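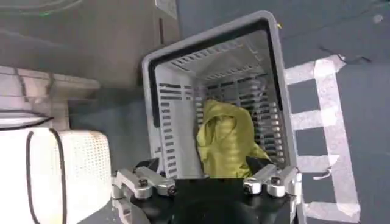 *Gray basket, yellow-green cloth.*

# Skameo Live Vocal Mic

A microphone for people who sing louder than the room requires. You know who you are, and so does the couple at table two.

The Skameo is a handheld dynamic vocal mic, built by Nitbridge for soul bands, wedding bands and duet partners who never agreed on who gets the high part. It takes a big chorus without turning it to gravel, and it's kind to the quiet verse before it, where most of us are busy remembering the words.

Muthu Nambiar, who tunes every batch, sang in a covers group for years and still can't hear a key change without standing up. His one rule for the Skameo was that it should flatter the singer a little and the bass player not at all.
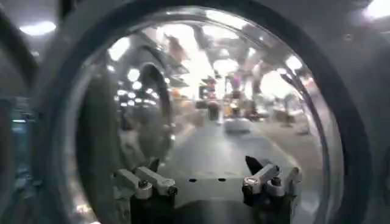
## What you get

- Skameo mic with steel grille and on/off switch (the switch locks, for bands with a chatty drummer)
- Stand clip
- Zip pouch, which you will lose
- 4 color bands, so the lead singer can have the red one and everybody else can sulk

## Specs

- Type: dynamic, cardioid
- Range: 70 Hz and up, well below any note you should be trying
- Output: 200 ohms
- Connector: three-pin XLR, cable not included

## Price and ordering

$105 each. The Ormsby two-pack, for duets, costs the same as two singles. We put them in a nicer box.

The black finish is back in stock in April. If you need wireless, look at the Gesenance, also from Nitbridge, and buy more batteries than you think.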